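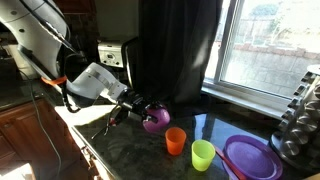
How to get tickets to a live TV taping (and decide if you want them)

Every show that records in front of an audience will tell you the seats are free. They are free in the sense that no money changes hands at the door. You still pay for parking, you still pay for dinner, and you give up most of a day to sit under cold air conditioning while a man in a headset tells you to clap harder. I have been to a fair number of tapings and I keep going, so take the complaining with that in mind. What follows is the way I do it now, after doing it badly for years.

Step 1. Find out who really hands out the seats

Very few shows run their own ticket desk. Most pass the job to an audience company, and the audience company is the one you deal with. Look at the bottom of the show's own page for a link and follow that one. Don't search for the show's name plus "tickets" and click on the first result. The first result is often a reseller, and a reseller charging for a free ticket is selling you something it may not have.

The one I use most is Gemik. The site is ugly and the calendar loads slowly, but the dates on it are real dates. Skiltitz lists more shows, and I trust it less. It likes to put "selling fast" next to things that can't be sold.

If a site asks for a card number "to hold your place," close the page.

Step 2. Read what kind of ticket it is

There are usually three kinds, and the names change from site to site.

Priority means you have a seat as long as you show up by the time printed on the ticket. General means you may have a seat. Standby means you have permission to wait in a line.

The middle one is where people get burned. A studio with 400 seats will send out far more than 400 general tickets, because plenty of people who claim a free ticket never use it. I understand why they do it. I also notice that the confirmation email says "You're going to see the show!" in huge letters and saves the part about admission not being guaranteed for the small gray type at the bottom. Read the gray type.

Step 3. Pick a dull episode

Finales, celebrity specials and anything advertised as having a surprise guest will be packed, and you'll be competing with people who got there at dawn. Ask for a regular episode early in the season. The hosts have more energy, the crew is less tired, and your general ticket has a decent chance of turning into a chair.

As for surprise guests, be doubtful. I went to a variety taping in April on the strength of a hint about a big musical act. The act was a video message.

Step 4. Fill in the form honestly, but fill in all of it

Many forms have an optional box asking why you love the show, whether you're celebrating anything, and whether anybody in your group has a funny story. That box isn't small talk. Producers read it to find people for audience bits.

If you would enjoy being pulled out of your seat, write something short and specific. If you'd hate it, leave the box blank and don't mention your anniversary. I would also say don't fill it in on behalf of a spouse as a treat. Some people love a prank in front of strangers, and some will be quiet in the car all the way home. You probably know which one you married.
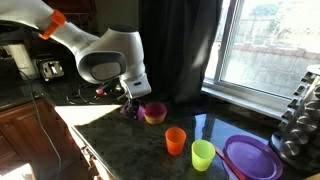

Can you say no if a producer picks you out of the line?
You can, and you should say it early. Before the doors open, someone will usually walk the line chatting with people. Tell that person you'd like to watch and nothing more. They would much sooner move on to someone else than have a guest freeze up on camera. Once the recording has started it gets harder to refuse, mostly because everyone around you is cheering.

Step 5. Get there before they tell you to

With a general ticket, I aim for two hours ahead of the printed time. Some fan sites swear by four. I think that's excessive for anything short of a finale, and I suspect the people who write it like standing in lines.

Bring water you don't mind throwing out, a photo ID that matches the name on the booking, and a sweater. Leave big bags in the car. At the Drevudent studios the bag check is a separate line from the ticket line, and it moves at half the speed. Phones are often sealed in a pouch or taken away, so print your confirmation or write the number down.

Eat first. There may be candy thrown at you later on, and there won't be anything else.

Step 6. Know what you're agreeing to

You will be handed a release form, or there will be a sign at the door saying that walking in counts as signing one. In plain words, they can use your face and your voice, they can cut the footage however they like, and they don't owe you anything for it. A reaction shot of you laughing can end up after a joke you never heard.

That bothers some people and not others. It does mean that if you called in sick to be there, you have made a poor plan.

Also ask whether the show goes out live or gets taped. "Live" in the title doesn't settle it. A live broadcast ends when it's supposed to end. A taping ends when they have what they need, and I've sat through 20 minutes of nothing while a stuck curtain was fixed, then clapped as if it had just opened.

Step 7. Survive the warm-up

A warm-up comic will come out before the host does and again in every gap. Some are very good. All of them pick on the front rows. If you're seated down front and would like to be left alone, don't wear a hat, don't cross your arms, and don't look at your watch.

You'll be asked to practice clapping. Go along with it. The seat fillers and section leaders do notice who's sulking, and I have seen a sulking couple politely moved to the back.

Step 8. Don't pay for the upgrade

Lumanlan sells what it calls a VIP audience package for $100. As far as I can tell from the listing, you get a shorter line, a tote bag and a seat "in a preferred area," with no promise of which area that is. I haven't bought one and I'm not going to. Seating is decided by the floor staff on the day, and they put people where the cameras need people.

If you do get turned away with a general ticket, ask the staff at the gate for a rain check before you leave the line. Many shows will give you priority for another date. They rarely announce it, and once you've walked back to the parking lot it's much harder to get.

Last updated 4 December 2020. Several shows are currently recording without an audience or with a very small one, so check the show's own page before you book travel.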